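Shared kitchen walk-through, second floor, Vornero building
Aug 21, 2019

I do this one with a mug of tea in hand, so forgive the wandering. OK means OK, FIX means somebody needs to get to it before the January round.

Fire blanket by the stove - OK. Tag is readable, pull tabs hang free.

Extinguisher - OK. Needle in the green. Please stop hanging aprons on it!

Outlet strip behind the kettle - FIX. The Bernon strip is rated for 2,000 watts and I found the kettle and the toaster both plugged into it. I moved the toaster to the wall outlet and that's where I'd like it to stay.

Upper shelf, dry goods - FIX. Two bags of rice flour open at the top, and a 700 gram tub with no lid at all. I clipped the bags and tossed the tub (sorry, whoever you are).

Spices - mostly OK, and I spent far too long on them. I like the glass jars, you can see at a glance what's getting low, but glass wants a proper home and a lid that's really on. The caddy has a raised rim, so I'm happy with it as long as the jars go back on it after cooking and don't get left along the table edge. 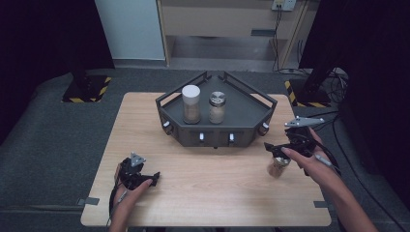

Spice caddy with two pale-colored spices on top and the brown one just off the table. One of the three has a white lid, the other two silver.

So, labels - FIX. Two of those spices are close enough in color that I wouldn't want to guess between them, and Ngân Hà has a mustard allergy, so guessing isn't good enough. Name and date opened, on the side of the jar and not the lid, because lids get swapped. There's a roll of 500 stickers in the Skekurum drawer.

Knives - OK. All in the block, blades down.

Floor by the sink - FIX. Mat is curling at one corner and I caught my toe on it twice.

Fridge - OK, but the door seal is getting grubby. Warm soapy water, five minutes.

Tuấn Phùng has the mat and the outlet strip on his list. Labels are on all of us - if you opened it, you write on it.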